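Skomberg household handling project
Progress report for the period to 20th November
Prepared by Evangelia Ververidis for Anneliese Thiele, Lamo Fund

Dear Anneliese,

It has been a very good couple of months and I'm glad to have something solid to send you. When we last wrote, the glove was still giving us trouble and we had more plans than recordings. We now have 2,108 recordings on the server, of which 406 are cloth handling, the part of the programme you asked us to push hardest.

Recording

Sessions run in the office area on most afternoons. Natalie Fairclough leads them and has become very quick at resetting the table between takes. Each recording covers one short task done by hand in the sensor glove, with the marker on the back of the hand giving us its position. We also record with the hand-held gripper, so the learning system gets the same sort of household jobs from two quite different hands. The fixed camera stays put for a whole session, and the gripper has its own wide-angle one.

We changed one thing in the cloth tasks. To begin with we recorded folding on a clear table, and the first trained version did nicely until anything else was put near the fabric. So Natalie now leaves everyday things on or beside the cloth – a duster, a sauce bottle, whatever is in the box that day – and the person works with them there. The takes are slower and a good deal messier, and I think they are the best material we have.

Checking and labelling

Nandini Chowdary has rewritten the labelling guide, and it is down to a length that people will read. She and Baoshan Shen each labelled the same 100 recordings separately to see where they differed. Nearly all the disagreements were over when a grasp begins: at first touch, or when the fabric starts to lift. We have settled on first touch, and the older labels are being brought into line.

Baoshan has also sorted out the timing drift between the glove and the fixed camera. It was small, but it showed badly in anything with a quick pinch. Recordings made before the fix can be corrected, so nothing has to be thrown away. 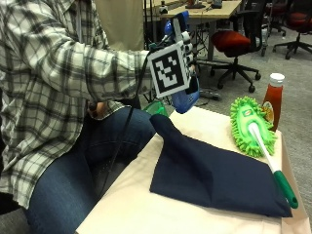
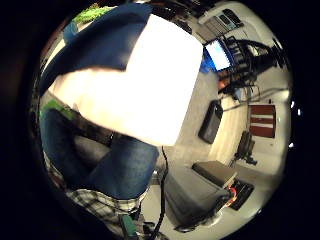 Early training results are encouraging, though please treat them as early. The version trained with the messier cloth recordings finds a corner far more reliably than the one before it. It still struggles with dark fabric, where folds are hard to pick out, and Baoshan wants more navy and black in the mix.

Still to do

The spare glove from Schmieder has not arrived. We have managed with one, but a worn finger segment cost us 2 days of recording and I would like the spare here before the next long run.

Storage is filling faster than we budgeted for. Trustov have quoted for a larger allowance and I will send their figures separately. No extra money is needed this quarter.

In December we move on to bottles and lids, and Natalie is keen to try left-handed sessions too. You would be very welcome to come and have a go with the glove – it is surprisingly good fun.

With best wishes,
Evangelia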